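sábado, 17 de julio de 2021
Por la redacción de Flodevia

La lata de las meriendas

¡Por fin galería nueva! En casa tenemos la manía de guardar las latas bonitas, y desde enero andaba yo con ganas de montar una con picoteo variado para la oficina de Sawatzky (somos 10 y todos golosos). Dulce, salado y galletitas saladas, que siempre vuelan.

Caramelos, bolsas de picoteo crujiente y la lata, granate por fuera:
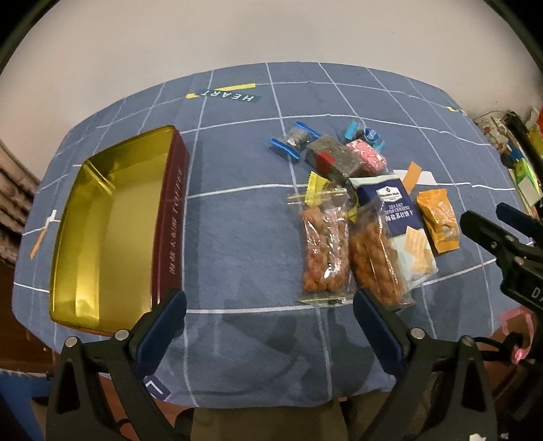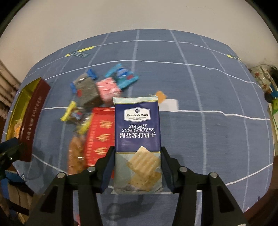

Yo pongo lo plano al fondo y los caramelos sueltos en los huecos, aunque cada cual tiene su método. Si os animáis, contadme qué metéis vosotros, ¡que ya estoy pensando en la siguiente!

Contacto: formulario de Flodevia | © 2021 Flodevia | Volver arriba

Usamos cookies para mejorar tu visita. Aceptar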